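4.3 Placing and leveling the Umali room humidifier

1. Choose a flat, hard floor at least 2 ft from any wall, curtain or upholstered seat. Do not place the unit on carpet.

2. Remove the tank and set it aside. The unit must be empty when moved. A full tank weighs enough to crack the base latch if the unit tips.

3. Turn the four feet clockwise until they stop, then back each one out one full turn.

4. Place a level on the tank seat. Adjust the front feet first. The float sensor reads low if the seat slopes toward the rear.

5. Route the cord behind the unit. Do not run it under a rug.

NOTE: Units with serial numbers ending in 211 or lower have fixed rear feet. Level these with the front feet only.

6. Fill the tank with cool tap water to the MAX line. Fit the cap hand-tight and seat the tank until the latch clicks.

7. Press and hold MODE for 2 seconds. The display shows 74 while the sensor warms up. This is not a humidity reading.

CAUTION: Do not add oils, salts or cleaners to the tank. Damage to the disk from additives is not covered by the Bakelico warranty.

4.4 Living room use

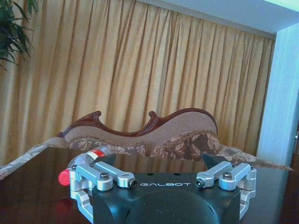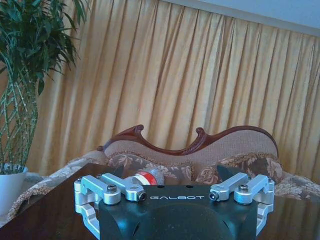 In a room that opens onto a hall or kitchen, expect the first reading to drift for some time after start-up. Leave the fan on LOW until the reading holds steady, then set the target. If the display shows E2, repeat steps 2 through 4 and check that the float moves freely. If E2 returns, unplug the unit and see section 7.

Section revised February 9, 2019. L. Vávra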